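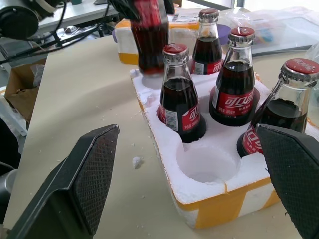 How to teach a two-armed robot to unpack glass bottles

Can a machine put the shopping away yet? Nearly! Bottles are a lovely first chore to try, and you can get a decent result in an afternoon.

1. Start with a snug foam tray and full bottles. Empty ones are too light and come up crooked.

2. Grip by the neck. Fingers round the body rub against the neighbouring bottles and drag them along.

3. Lift straight up until the base clears the foam, then move sideways - never both at once.

4. Record 200 lifts by hand control. Include plenty with leaning bottles, as they lean more and more once the tray starts to empty.

5. Train overnight, then run 32 trials at slow speed.

Nga Lại tried this on our Brurnora arms and got 15 clean lifts in a row on a Tuesday morning (we cheered). Putting bottles back in is much harder, so leave that until lifting works. Sweep up foam crumbs between runs.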